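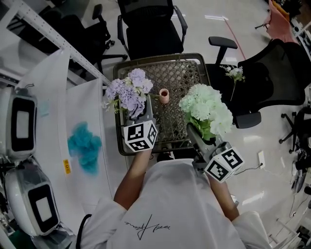

Figure 1. Two-handed flower task with hand-held grippers, overhead view. A marker cube is fixed to the top of each gripper.

# Visit report: open day at the Resura demonstration workshop

Module: Automation in Practice
Author: Ernő Sárközi
Visit: Thursday, August

## 1. Purpose

The assignment asked for a report on one automation site, with attention to a single process and how it is measured. I chose the open day at Resura because the programme listed work with soft objects. Most of the cells we have studied on the course handle rigid parts with known dimensions. Flowers are compliant, vary from piece to piece and have no flat surface to hold, so the gripping problem is different.

The visit lasted from 10.00 to 14.30. I attended the introduction, the flower station, the conveyor cell in the second hall and the question session.

## 2. The flower station

### 2.1 Equipment

The station does not use a robot arm at the recording stage. A person works with a gripper in each hand and carries out the task directly. The grippers are grey, with jaws at the front and a white cube on top. The faces of the cube carry black and white square markers. The work area is a small table with a woven tray on it, and in Figure 1 a small pink cup stands on the tray between the bouquets.

A camera looks down from head height. According to the station leader, the marker cubes are used to calculate the position and angle of each gripper from the camera image. Several faces are marked so that at least one should remain readable when the wrist turns. The jaw opening is logged separately by a sensor inside the gripper body.

### 2.2 Task

The bouquets are artificial, which allows the same objects to be used for many repetitions. The operator has to pick up one bouquet in each gripper, bring both over the tray and set them down side by side without the heads touching. Figure 1 shows both bouquets held above the tray, the purple one on the left and the pale green and white one on the right, with a small gap between them. The left jaws are on the stems.

Grip position is specified in the work instruction. The jaws should close on the stems below the lowest leaves. A grip higher up tends to bend the flower heads, and the bouquet then rotates when it is lifted. The instruction does not set a closing force. The operator judges this by feel through the handle.

### 2.3 Recording procedure

One repetition is called a run. The sequence given on the handout was:

1. Objects are returned to their start positions.
2. Both grippers are opened fully and held still in view of the camera for 2 seconds.
3. The task is carried out at normal speed.
4. Both grippers are opened and lifted clear.
5. The run is accepted or rejected by the operator.

Step 2 gives the software a reference pose. If it is left out, the run is rejected automatically.

### 2.4 Figures supplied

The handout gave the total for the flower task as 3,019 runs, of which 237 had been rejected. This is a rejection rate of 7.9 per cent. The rejected runs were divided by cause:

| Cause | Runs |
|---|---|
| Marker hidden from camera | 105 |
| Other causes, not itemised | 132 |
| Total | 237 |

Hidden markers therefore make up 44 per cent of the rejections. I asked what the remaining category contained. The answer was dropped objects, missing reference poses and operator error, but no breakdown was available.

## 3. The conveyor cell

The second hall held a sorting cell built with Fekete, a conveyor supplier. A four-axis arm moves cartons from a belt to two output lanes. The cell was running during the visit and was stopped once for a blocked photoelectric sensor. The restart was done from the panel outside the guard.

The cell is conventional and I took fewer notes on it. The relevant point is that its gripper is a vacuum cup, which depends on a flat, sealed surface. It could not be transferred to the flower task without a complete change of tooling. Cedau, the software used to set the lanes, was shown on a screen but could not be tried.

## 4. Discussion

The main advantage of hand-held recording is that no arm has to be programmed or guarded while the data is gathered. The operator also keeps a direct sense of contact. The main weakness is the dependence on line of sight. A large bouquet is wider than the gripper holding it, and with two in use one can come between the camera and the opposite cube. The figures in section 2.4 are consistent with this, although they do not show which hand was affected.

A second camera at the side of the table would be the simplest change. It would add a calibration step and a larger data volume per run. I did not obtain a cost for either.

There is also a question of transfer. A human wrist can reach angles that a given arm may not, and a run accepted at the table is not necessarily one the arm can repeat. The station leader said that runs are checked against the joint limits of the arm afterwards. Runs failing this check are not included in the 237.

## 5. Limits of this report

- All figures come from the handout and were not checked by me.
- I did not see the recorded data played back on an arm.
- The closing force was not measured.

## 6. Further work

For the second part of the assignment I intend to build a cardboard cube with printed markers and test how far it can be turned before detection fails with one camera. The test will be repeated with a second camera at 90 degrees. Processing will be done on the Hostico account provided for the module.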